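January 31, 2022

The Month of Not Buying Things

In November I told people at dinner that I was going to go a whole month without buying anything I didn't need. I said it the way you say you might learn the cello. Shireen Sithole, who has known me long enough to recognize the cello voice, took out her phone and wrote it down. So I did January.

The rules, which I wrote on the back of an envelope and then argued with for a week: food was allowed. Medicine was allowed. Gas, rent, the electric bill, anything with a due date. Everything else had to wait until February. Gifts were a gray area because my nephew has a birthday in the middle of the month, and I ended up giving him my old headphones and a card with cash in it. He's twelve. He counted the cash and put the headphones on the dog.

The first week was easy and I was unbearable. I walked past the shoe store on Holta Street with my chin up. I unsubscribed from 18 mailing lists in one sitting and felt like I'd been to confession. One of them sent me an email to say they were sorry to see me go, and then another email asking if I'd meant it, and then a coupon.

The second week I wanted a lamp.

I don't know how to explain the lamp. I have lamps. This one was in the window of the secondhand place by the bus stop and it was shaped like a mushroom, or possibly a bell, and it was 100 dollars. I have never in my life wanted a mushroom lamp. I went by on my way to work and I went by on my way home, and by the fourth trip I had a whole corner of the living room planned around it, including a chair I'd also need to buy. Then someone else bought it. I stood on the sidewalk and felt what I can only call grief, for an object I'd known nine days.

Gert Motaung, who sits across from me at work and did one of these months himself a few years ago, said the second week gets everyone. His was a kayak. He lives in a third-floor apartment.

What I did with all that spare energy was go through my own cupboards, which I understand is the standard course of the disease. I'd planned on a big purge. I had bags ready and everything. But it's hard to throw things out when you know you can't replace them, and I got strangely tender toward stuff I'd ignored for years. I found a perfectly good colander behind the bad colander. I found three kinds of tape. I found a coat I'd been telling people I lost at a wedding, and I've had to decide whether to go back and correct the record.

The kitchen drawers were the worst. Mine have been filling up since my first apartment and I think some of the layers could be carbon dated. There were soy sauce packets in there from a restaurant that has since been a bank and is now a different restaurant. I put everything I wasn't sure about on the table, a bit at a time, and made myself decide.
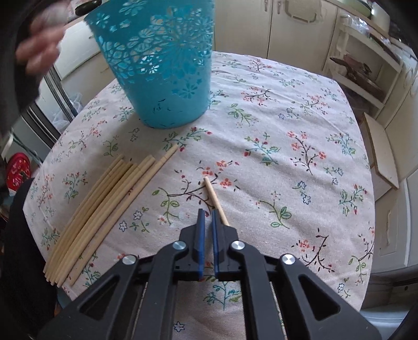 Chopsticks, and the blue basket. Both stayed.

I ate noodles a lot that week, for the record, and they were fine, and they cost next to nothing, and by the third night I would have traded my car for a sandwich somebody else made. Restaurants, I should say, were out. I'd put them under "everything else" on the envelope without thinking very hard, back when I was full from New Year's and couldn't imagine being hungry again. Coffee shops too. If you want to find out how many of your friendships are built on top of a four-dollar beverage, I can recommend the experiment. Shireen and I went for walks. It was 18 degrees out. We'd get to the end of the block and look at the café with the steamed-up windows and turn around like two kids outside a toy store in an old movie.

She could have gone in, of course. I told her so several times. She said she'd rather watch.

I cheated 2 times. The first was a phone charger, because mine died, and I held a long private hearing on whether a phone charger is a need. I ruled that it was. I then bought the longer cord, in a nicer color, and I think an appeals court would have something to say about that. The second was a paperback from the library sale table. It was fifty cents, it was for the library, and I didn't know I'd done it until I was back in the car.

So now it's the last day and people keep asking how much I saved. I sat down with the bank statement this morning, braced for something disappointing. It came to 800 dollars less than I spent in December. Some of that is just December being December, with the plane ticket and the ham. But a good chunk of it was nothing at all. I went down the old statement line by line and couldn't say what half the charges were. There was one from a company called Vasovero and I had to look it up. It was socks! I'd paid for express shipping on socks.

I'd like to tell you I feel lighter, since that's what the other people who write about this always say. Mostly I feel like someone who's been holding in a sneeze. I've got a list going, on a fresh envelope, of what I'm allowed to want tomorrow. It was a long list two weeks ago. I've crossed some of it off because I couldn't remember what I'd meant (one line just says "brackets") and some because I found I already owned it, in a drawer, under the tape. What's left is a haircut, a lunch out, a replacement for the bad colander that I don't need because of the good colander, and snow boots, which I should have bought in the fall like an adult.

Gert wants to know if I'll do it again. He never did, he says, and he still looks at kayaks on his lunch break. I told him maybe every other month, and he asked if I'd like that in writing, so I assume Shireen has gotten to him.

The secondhand place has a new lamp in the window, by the way. It's hideous. I went by this afternoon and they close at six.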